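4. Comparing two grippers on the connector job

I wrote this section after swapping fingertips on the Giltia hand-held more times than I care to remember, so please learn from my sore thumbs! You'll want the table clear enough to work from both sides before you start.

4.1 Switch on the Enow controller and let it sit for 15 minutes. I go and get coffee.

4.2 Push the yellow tips onto both grippers until they seat. Give each one a tug (a gentle one — I've pulled a pad off doing this).

4.3 Zero the fingers. My setup reads 174 when they're fully open, but yours may be a bit different and that's fine.

Note: if the number drifts while nothing is moving, reseat the cable and go back to 4.1.

4.4 Lay one small connector on the table. Pick up the wire harness with the hand-held gripper, close to its own connector, so the wires hang back toward you.

4.5 Bring the other gripper in from the opposite side and line its tips up over the loose piece. Go slow here, it's the fussy part and I still mess it up on Mondays.

Caution: keep your own fingers out from between the tips while the controller is live.
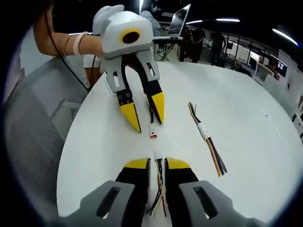

Do I need to zero the fingers again after changing tips?

Zero them every time, even if you're putting the same pair back on.

4.6 Close, lift, and save the run under a new name. The Nestusmont logger stops at 3,180 runs, so clear out old ones before a long day.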